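Visit report: Remalix shared workshop, open day, 2022-05-17

Danjuma Anozie and I went to look at the two-finger gripper build that Jummai Haruna has been writing up on the Remalix members' list. We are planning something similar in the garage at home, and wanted to see the parts close to before ordering any. The build is called Clavari.

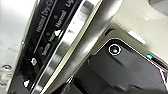
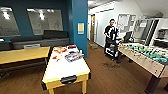
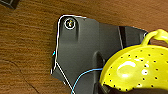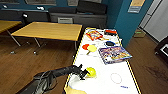
Jummai started with the wrist. The current bracket is the fourth version. The first 3 were printed with the layer lines running across the load, and each split at the same corner. The new one is printed on its side, takes longer and needs more support material, and has held since it was fitted. She passed the broken ones round, which told us more than the drawings had.

Cabling was the next subject. Every joint added to the arm makes the bundle stiffer, and a stiff bundle pulls on the wrist enough to upset small movements. Her advice was to leave a full loop of slack at each joint and to clamp the cable on the moving side only. Danjuma asked about connectors. She uses screw terminals on the bench and crimped ones on the arm -- the screw type worked loose within 11 days.

The finger pads are cut from silicone sheet supplied by Phelan. Foam was tried earlier and tore. She replaces the pads every 10 sessions whether or not they look worn, and keeps the old ones in a dated envelope.

Calibration took up the rest of the talk. The zero position drifts if the arm is switched off with a load in the fingers, so the fingers are opened and the arm parked before power goes off. There is a small script for this, named Revine, and she will send it to anyone who asks.

Points for our own build: order the silicone first, print the bracket on its side, and buy a proper crimping tool. The next open day is in September. Parking is behind the building and the side door sticks.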